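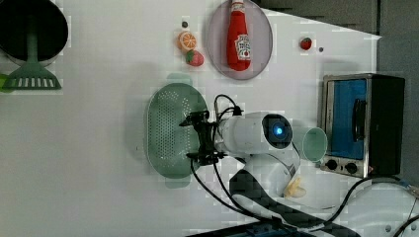

*A toy pan, a green spatula and a ketchup bottle on a white tabletop.*

## The Second Life of Play Food

Costel Rusu keeps his spare parts in bread bags. One holds pan handles, another holds plate stands, and a third is full of the little hooks that go on the backs of play stoves. He has repaired toy kitchens in Plolitz for 11 years, working from the ground floor of a former shoe shop.

Most of the kitchens come in after the second child. The hinges go first, then the faucet. Rusu charges $7 for a hinge and does the faucet for free if the customer waits.

"People apologize when they bring one in," he says. "They say it's only a toy. Then they tell me their daughter has cooked on it every day for three years."

He learned the trade at Honer, a local toy maker that closed its Plolitz plant in November. At its peak the plant had 135 workers and shipped play kitchens, market stalls and tea sets across the region. Rusu worked in the molding room and later in returns, where he saw what broke.

When the plant shut, he bought 2,000 loose parts from the returns room. Some were for models he had never seen. The Gosta stove, a two-burner set sold for only a few seasons, is the one parents ask for most. Its oven door had a metal spring that closed with a loud snap, and later versions used a magnet. Rusu thinks the magnet is the better part. His customers want the snap.

Play food is harder to replace. A lost pear is usually gone for good, and the newer sets run larger, so a new pear looks wrong next to an old cup. Families swap pieces at the library on Innes Street, where a tub sits by the returns desk. Parents leave what they have doubled up on and take what they are short of. Eggs go quickly. There is always too much corn.

Rusu does not sell online and has no plans to. Shipping a stove costs more than fixing one. He opens at nine, closes for lunch, and spends most afternoons at the bench with the radio on. A Gosta with no door was waiting there when I left, and he was looking through the bags for a spring.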